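5/15/25

Rain again, so no throwing at Stikthorpe tonight, and I have the kitchen table and a pot of tea and the whole fantasy baseball mess to think over. I should be doing the invoices. I will do the invoices tomorrow, I've promised myself, and here it is written down.

We are a good six weeks into the season and I am sitting fourth in the league, which would please me more if I hadn't been second at the end of April. What's dragging me down is saves, same as last year and the year before that. I told myself in March that I would pay for one proper closer and leave it at that, and then at the draft table I lost my nerve when the bidding went up and bought two middling ones instead, and now one of them is pitching the seventh inning and the other is on the injured list with his forearm. I have had four saves in three weeks. Hafstein had four on the weekend alone!
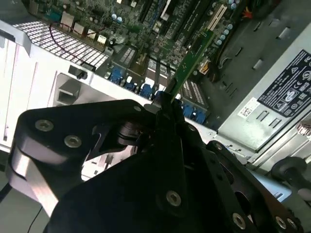 Dirk Hoekstra wrote back this morning to say I was looking at it all wrong, that saves are the cheapest category to buy in May and the dearest in August, and that if I gave up a bat now for a steady ninth-inning man I'd hardly miss the bat. He also said I fall in love with my outfielders, and I can't argue much with that. I've had the same centre fielder three years running and I keep him partly for his ERA-proof good humour in interviews, if that makes any sense, and partly for the way he goes back on a ball.

So I spent the better part of the evening going through the bullpens, one club after another, with the scribbler and the good pencil. It's a lovely way to spend a wet evening if you don't mind being wrong. Half of these managers won't say who their closer is, and I've some sympathy, having run the pen for our own bunch at Stikthorpe for two summers and never once known who I'd want out there until I saw them warm up. A fellow can look like a world-beater in the bullpen and then walk the first two men on eight pitches. I remember doing just that to poor Akel's lot in the semi-final, leaving our lefty in one hitter too long because he'd looked so sharp on the side, and we drove home the whole way without the radio on.

Anyway, the thing I keep coming round to is that I pay too much attention to who got the last save and hardly any to who pitched the eighth. The fellow with the eighth is usually the fellow who'll have the ninth by July. I've three of those on my list now, two of them free for the taking, and I put in a claim on the harder thrower just before supper. He walks too many. They all walk too many at that price.

The budget, for my own memory, so I don't go hunting through the envelopes again: 300 to start with at the auction, and 24 left for claims until the end of the year. I'd thought there was more. I bid six on the harder thrower, and if Betach has bid seven I will be very cross, as they have saves coming out their ears and only do it to be a nuisance.

I also looked at the innings, and there I'm in better shape than I'd feared. We've a limit of 1557 for the season and I've used 490, so I'm running ahead of pace and can afford to bench a starter here and there and let the relievers tidy up my ratios. That was the one cheerful bit of arithmetic all night. I checked it twice with a biscuit in hand and it came out the same.

Mum phoned in the middle of all this to ask whether the game was on, and it wasn't, it was a travel day, and then we talked for most of an hour about the old park and the year the scoreboard stuck on the fifth inning. She still keeps score by hand with her own symbol for a blown save, a little cloud with a line under it. I may borrow it.

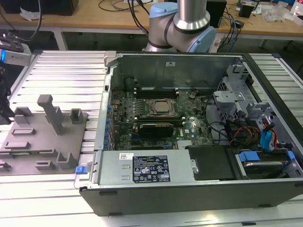
Things to do before Saturday's lineups lock

Answer Dirk, and be gracious about it. Offer Hafstein the second baseman plus the young bat for their number two closer and see if they laugh. They laughed last time, but their shortstop has gone cold since and they must be feeling it in steals.

Drop the injured one only if the news on his forearm is bad. I've let go of hurt pitchers too early before and then watched them save games for somebody else all September.

Ring the field line about practice. If the infield's still under water we could use the cages, though somebody will have to bring the bucket of balls back from my garage, and I suppose that will be me.

Invoices.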